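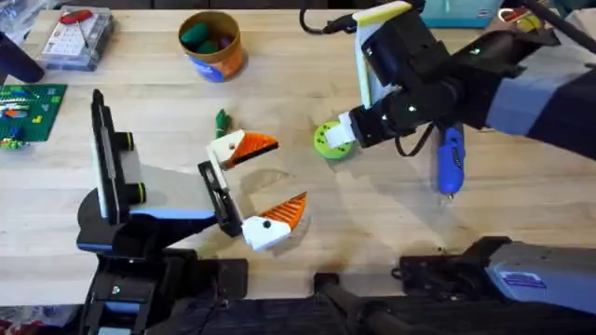
Zinby Play Table Owner's Guide
Page 14

Section 4: Setting Out and Putting Away Small Parts

This section covers everyday use of the tabletop once the table has been assembled and leveled (Section 2). It applies to the Oltdale and Rultitz tops. The parts set is the same for both and contains 249 pieces. The parts list is inside the lid of the carton.

CAUTION: Small parts. Choking hazard. Keep loose pieces away from children under three.

CAUTION: Do not sit, stand, or kneel on the tabletop. The 200 lb limit in Section 2 is for an evenly spread load.

4.1 Before you start

1. Wipe the top with a dry cloth. Follow the direction of the grain.
2. Check that the legs are tight. If the table rocks, go back to Section 2, step 9.
3. Decide which side the user will sit on. The instructions below call this the near side.

Note: A new top may have a slight smell of oil. Leave it uncovered in a room at 70 °F or a little warmer until the smell has gone.

4.2 Setting out the containers

1. Place the storage box toward the far left corner. Leave enough room behind it for the lid to open.
2. Put the parts cup to the right of the box. Any straight-sided cup with a flat bottom will do. Tall glasses tip over and should not be used.
3. Lay the building plate along the left edge with the studs facing up. It can stay there with a half-finished model on it.
4. Keep the middle of the table for the pieces in use.

If the user is left-handed, reverse the layout and put the plate on the right.

4.3 Sorting round pieces

Wheels, rings, and disks roll if they are set down on edge, and most lost pieces are of this type. Sort them first.

1. Pick up one round piece at a time by the rim.
2. Lower it until it is just above the wood, then lay it flat. Do not drop it.
3. Check the center. Some round pieces have an insert in a second color. If the insert is loose, press it in with your thumb until it sits level with the rim on both sides.
4. Put round pieces with a cracked rim aside. Replacements are listed on page 22.

Note: Do not glue an insert in place. Glue will stop the piece from fitting on an axle.

4.4 Putting away

1. Move the round pieces to the cup. Fill it no more than halfway so that you can see what is in it.
2. Put cards and flat pieces in the storage box, standing on edge if they fit.
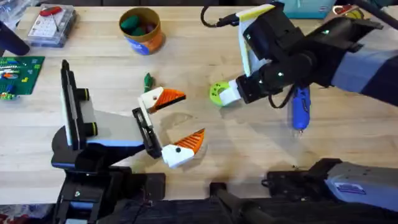 3. Leave larger odd-shaped pieces until the end and rest them on top of the cards. If the lid will not close over them, take them out and store them in the carton.
4. Press down any bricks that have lifted from the building plate, then carry the plate level with both hands.
5. Cap all markers before they go back in the drawer. Marker ink will stain a light top if it is left overnight.
6. Look under the table and along the wall for pieces that have rolled off.

4.5 Marks on the wood

Ink: Dab with a damp cloth and a drop of dish soap. Do not scrub across the grain.

Scratches: Rub lightly with the fine pad from the hardware bag, then apply one thin coat of Radonjić table oil. Wait until the next morning before putting anything back on the surface.

Rings from cups: These usually fade without treatment. If one is still there after a week, treat it as a scratch.

CAUTION: Do not use bleach, acetone, or a steam cleaner on either top.

For missing parts, write to Snežana Omerović, Customer Parts, and give the number stamped under the near left corner of the table. Questions about the finish go to Zhenhua Tan at the same address. The address is on the back cover.

Section 5, Changing the Table Height, begins on the next page.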